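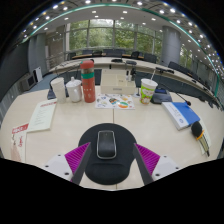
4. Preparar la primera sesión con Irero Fracciones

Ya tienes el aula creada y las licencias activadas (apartado 3), así que ahora viene lo bueno: ¡montar la primera sesión de matemáticas! Irero trae 146 actividades repartidas en bloques de dificultad creciente, y en este apartado vas a elegir unas pocas, asignarlas a un grupo y comprobar que el alumnado las recibe.

Antes de empezar
Necesitas la cuenta de profesorado, el código de centro que Cidbridge envió con el pedido y una lista de alumnos en formato CSV. Si tu centro trabaja con Urora, la lista se importa sola y puedes saltarte los pasos 2 y 3.

4.1 Crear el grupo

1. Entra en Mis aulas y pulsa Grupo nuevo. Ponle un nombre corto; los de más de 20 caracteres salen recortados en los informes.
2. Pulsa Importar lista y selecciona el CSV. La primera fila debe contener los encabezados nombre, apellidos y curso, en minúsculas y sin tildes.
3. Revisa la vista previa. Las filas en rojo tienen algún campo vacío y no se importarán.
4. Pulsa Guardar grupo. Aparece un código de acceso de seis letras – apúntalo en la pizarra el primer día y todo el mundo entrará enseguida.

Nota: el código de acceso caduca a los 30 días. Para renovarlo, abre el grupo y pulsa Código nuevo. Los alumnos que ya han entrado no tienen que volver a escribirlo.

4.2 Elegir las actividades

5. Abre la Biblioteca y filtra por bloque. Para una primera sesión funciona de maravilla el bloque B (fracciones equivalentes), con la actividad 76, «Repartir la pizza entre tres mesas». Admite muchísimos caminos distintos y suele dar pie a discusiones estupendas.
6. Arrastra a la bandeja de la derecha entre dos y cuatro actividades. Se pueden poner más, pero en una clase de 50 minutos no da tiempo a comentarlas.
7. Activa Mostrar estrategias si quieres que cada pareja vea, al terminar, cómo lo han resuelto las demás. ¡Pruébalo al menos una vez!
8. Pulsa Asignar, marca el grupo y elige fecha de inicio y de cierre.

Precaución: al cambiar la fecha de cierre de una sesión ya empezada se borran los borradores sin entregar. Pide al grupo que pulse Entregar antes de modificarla.

4.3 Ajustar el calendario

El calendario escolar se carga con los festivos de tu comunidad. En Ajustes > Calendario puedes añadir otros periodos, por ejemplo Ramadan (figura así, sin tilde, en la lista desplegable), la semana blanca de febrero o las salidas del centro. Durante los periodos marcados como Ritmo suave no se envían recordatorios y los plazos se alargan dos días lectivos.

4.4 Comprobar que todo funciona

9. Abre una ventana privada del navegador y entra con el alumno de prueba (usuario: prueba, contraseña: el código del grupo).
10. Resuelve el primer reto, aunque sea mal. Las respuestas equivocadas también generan pistas, y conviene que las conozcas.
11. Vuelve a tu cuenta y abre Informes. La entrega debería aparecer en menos de un minuto.

Si aparece el aviso 438, el grupo está guardado pero no tiene licencia. Vuelve al apartado 3.2 y asígnale una – no hace falta importar la lista otra vez.

Nota: las fichas para imprimir están en Biblioteca > Papel. Salen en A4 y en blanco y negro, con espacio para dibujar. La ficha 12 incluye un problema adaptado de un cuaderno escolar de 1965 que sigue siendo una delicia.

Siguiente apartado: 5. Leer los informes y formar parejas

Última revisión: 2026-09-16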